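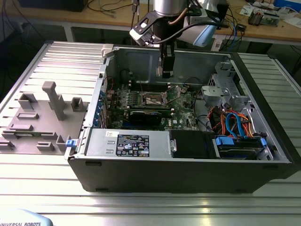 Can a student club use the Cerneck plate and workbook to teach a robot arm jobs inside a desktop PC?

It can, provided the club already has an arm and a gripper and someone who knows how to stop them. The pack is a set of print files for a fixture plate and a 151-page workbook. It costs £45.

Home Clubs Reviews Kit lists Contact

Reviewed by Shirin Talebi, Pristanau Student Robotics Club, 24 August 2018

We have used the pack since March with our older group. The plate prints in grey or whatever you have loaded, and sits on the bench beside the computer. It has a tall post, square holders and some low blocks. Parts go in the holders so that the arm has a known place to fetch from or return to. Our first print warped at one corner and had to be done again on a heated bed. The second has been fine.

The workbook starts with moving the arm above an open case and stopping. Students found this dull, but it taught them to plan a path that stays clear of the drive cables. Later chapters deal with memory modules, expansion cards and the processor.

The processor chapter is the best part. Students bring the closed fingertips down on the heat spreader with the load plate open, and have to write down the height at which contact is made. The drawings are clear. The text on force limits is too short, and Kolbrún Grímsdóttir, who runs our evening group, wrote a page of her own to go with it.
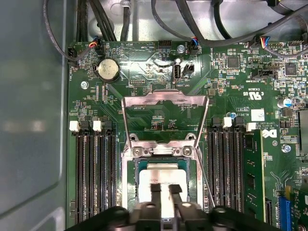
What could be better

The workbook assumes one layout of case. Ours is different, so every saved position in the example programs had to be taught again, a job of up to 2 hours for a new pair. The index is poor. There is nothing on cable handling, and our students kept asking for it.

The print files are good value and I would buy them without the book. Clubs with younger members should borrow a copy first, as the maths in the middle chapters is hard going.

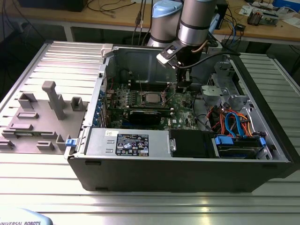 The arm over the open case, with the printed plate to the left.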